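Residential Renovation Practice
Unit 3: Basement Moisture Assessment Before Finishing
Handout prepared by Ffion Meredith
Revised 2025-04-26

Read before the site exercise. Bring a tape measure, a flashlight and the blank survey sheet.

1. Scope

This unit covers the checks made on an unfinished basement before framing, insulation or flooring is priced. It does not cover structural repair. Cracks wider than a pencil line that step through block joints, or any wall that bows inward, are referred to an engineer and the survey stops there.

2. Sources of moisture

Water reaches a basement as liquid through the wall or slab, as vapor through the concrete, or as humidity in the indoor air that condenses on cool surfaces. The three call for different work. Coating the inside of a wall does nothing for condensation on a cold water pipe, and a dehumidifier will not keep up with a downspout that empties beside the footing. 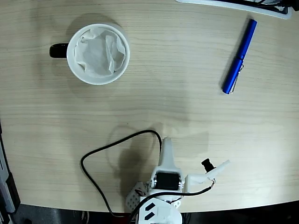

Start outside. Walk the full perimeter and record the slope of the soil, the position of each downspout and the condition of window wells. Soil should fall away from the wall on every side. Paved areas that have settled toward the house are marked on the plan with an arrow showing the direction of flow.

3. The film test

Tape a square of clear plastic film to the slab and a second square to the wall, with all four edges sealed. Leave both in place until the next visit. Moisture on the room side of the film indicates condensation from the air. Moisture on the concrete side indicates vapor or seepage coming through. Both can occur at once, and the sheet has a box for each.

The test gives a direction only. It does not measure a rate, and a dry result in a dry season should be repeated in June.
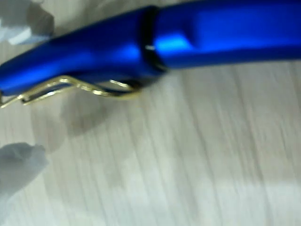 Record the weather for the days between visits. A film test without a weather note is returned unmarked.

4. Worked case: the Prombridge house

Floor area is 752 square feet. The owner wants a bedroom and a small office. Film on the slab was clear on both sides. Film on the north wall was wet on the concrete side. One downspout on that side had no extension. 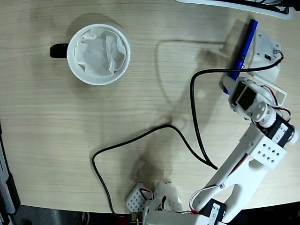
Mug and white robotic arm on a light wooden tabletop.

The recommended order of work was: extend the downspout, regrade the north side, repeat the film test, then price the framing. Araba Akolgo's group priced interior drainage first and lost marks for sequence, although the drawing itself was correct.

5. Allowances

Carry 150 dollars for test materials and minor sealing. Enter drainage work as a separate line, never inside the framing figure. If the second film test is still wet, the framing price is withheld.

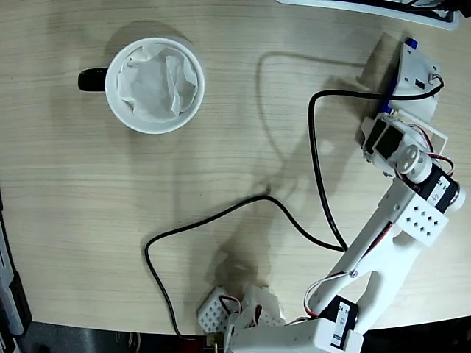

Wall insulation is selected after the moisture result is known. Rigid foam board set against the concrete is the default in this course. Fiberglass batts in direct contact with a foundation wall are not accepted in any submitted design.

6. Assignment

Complete the survey sheet for the house assigned to your group. Attach a plan with dimensions, both film test results and a priced list of work in order. Cauã Lopes will check plans for scale before they are handed in. Answer review problem 23 on a separate page.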